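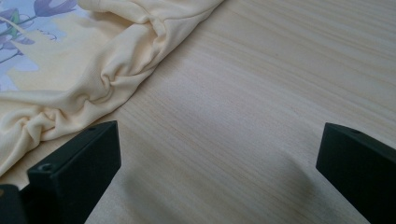
Marlies Schnyder started to repair clothes for other people when she was 20, in the back room of her aunt's shop in Brorov. Today she is 82 and still takes work, but only in the mornings, when the light is good. She is strict about knits. A pale yellow fabric left bunched and twisted on a table, with deep folds in it, makes her impatient. "First you open it and let it rest," she says. "Then you look for the hole. If you pull, you make a second one."

I asked her if young people still want to learn. "They want, yes, but they want it in one afternoon," she said. Her last student, Paula Ene, stayed for two winters and now has her own customers.

For thread she goes to Stolley, where they keep the old colors for her in a drawer. She pays for five spools every December – always five, and she never explained me why. "My aunt did the same," was all she said, and she went back to her needle.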